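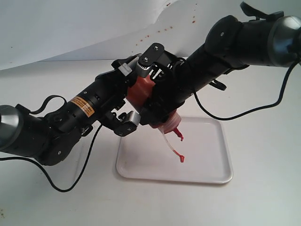

Investigations and Public Power
Handout 6: How to read a summary before you have the report

Read this before the section meeting. Bring a marked-up copy of the Wodar packet.

1. What we are dealing with

Most people who have an opinion about an official investigation have never opened the report. They have read a news story about a press release about a summary. Each step drops something, and the person doing the dropping usually has a stake in the result. I don't assume bad faith. I do assume that a four-page letter boiling down 605 pages was written by somebody who had to choose, and I want you to ask what got chosen.

Our running case is the Besthorpe inquiry, which looked at whether state officials steered road contracts to friendly bidders. The inspector's office sent its findings to the legislature in April. The cover letter said the inquiry "did not establish a coordinated effort." By dinner time that had become "cleared" in the headlines. Those are different claims.

2. Phrases to slow down for

"Did not establish." A statement about proof. It may mean there was nothing there. It may mean the witnesses wouldn't talk or the emails were gone. The phrase alone won't tell you which.

"No further action." By whom? A prosecutor can decline a case that an ethics board would happily take up.

"Fully cooperated." Check this against the footnotes. In Besthorpe the letter uses the phrase twice, and the appendix lists 27 document requests that were answered late or in part.

"Consistent with longstanding policy." Ask for the policy. Sometimes it is a memo. Sometimes it's a habit that a later office wrote down.

"Partial quotation." My label, for any quoted piece that starts in mid-sentence. Find the front half. You may be surprised by how often it begins with "although."

3. Standards of proof, quickly

Probable cause is enough to charge. Preponderance of the evidence is enough for most civil cases. Beyond a reasonable doubt is what a jury needs to convict. An inquiry that falls short of the third may have sailed past the second, and a summary that doesn't name its standard is not much use to you. The Besthorpe letter doesn't name one. The report does, on page 30, and it is the criminal standard.

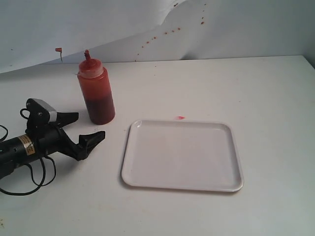 Robotic gripper and a squeeze bottle of red sauce.

4. Redactions

There are good reasons to black things out: grand jury material, open cases, the privacy of people who were never accused of anything. There are also poor ones, and the two look the same on the page. What you can do is look at where the black falls. In the Gredton report nearly 800 lines were withheld, most of them in the chapter on the governor's staff, and the reason code given for that chapter was "personal privacy." Senior staff acting in their official jobs have a weak privacy claim. That doesn't prove a cover-up. It is a fair ground for a challenge.

Be just as hard on the other side. Legislators who demand "every word" often know they can't lawfully get every word, and the demand polls well. Read the subpoena itself and see what it asks for.

5. A case where the summary held up

The Khúc review is in your packet because I don't want you leaving here thinking all summaries lie. Its two-page digest names the standard, lists what the investigators could not get, and quotes whole sentences. I went looking for a gap between digest and report and found one small one, a date. Both parties still claimed it as a win, so good drafting only gets you so far.

6. For section

Take the Besthorpe letter and underline every quoted fragment. Find each one in the report and copy out the full sentence.
Write one paragraph on the fragment that changes most when restored. If none changes much, say so and defend it.
Come ready to argue whether the April headlines were wrong or just early.

Skip the editorials in the back of the packet until you've done the first two.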